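Walking to work, month nine

I started walking to work in September, after the second time my car failed inspection. The plan was to do it until I found a cheap replacement. It is now June 2022 and I still don't have a car, so I figured I'd write down how it has gone.

The walk takes 30 minutes each way. I leave the apartment, cut behind the Esquivel bakery, and follow Landton Road most of the way in. Driving took 13 minutes, plus whatever it took to park. I lose a little time every day and I've stopped minding.

Money

Parking downtown was costing me $113 a month. I was also paying for gas and insurance, and the repair shop wanted $500 just to start on the brakes. I put the parking money in a separate account and haven't touched it except once, for shoes.

Shoes

I went through one pair of cheap sneakers by January. My coworker Maricruz Bermúdez told me to go to a real shoe store and get measured. I had been wearing a half size too small for most of my adult life. The new pair is ugly and gray and my heels no longer hurt. I keep my office shoes under my desk.

Weather

Rain is fine with a good jacket. Wind is worse than rain. Ice is the only thing that has sent me to the bus, and that was a handful of mornings in February. I bought an umbrella early on and left it on that same bus.

The sidewalk

You notice the ground a lot more on foot. Long stretches of concrete have cracks running across the slabs, and I watch my feet more than I used to, mostly going home when I'm tired. Rocío Barrera from my building pushes a stroller and says she picks her streets by how smooth they are.
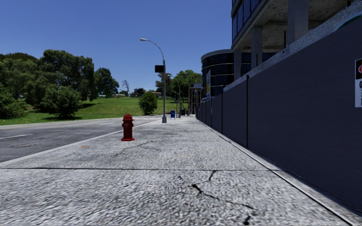 What I'd do differently

I would have bought the jacket first and the shoes second, and skipped the umbrella. I'd also have started carrying a smaller bag. Mine had a laptop, a lunch, a book I never opened and a full water bottle in it, and my shoulder let me know.

I'm still looking at car listings, less often than before. Heriberto Quezada at work is selling his hatchback and wants an answer by the end of the month. I told him probably not.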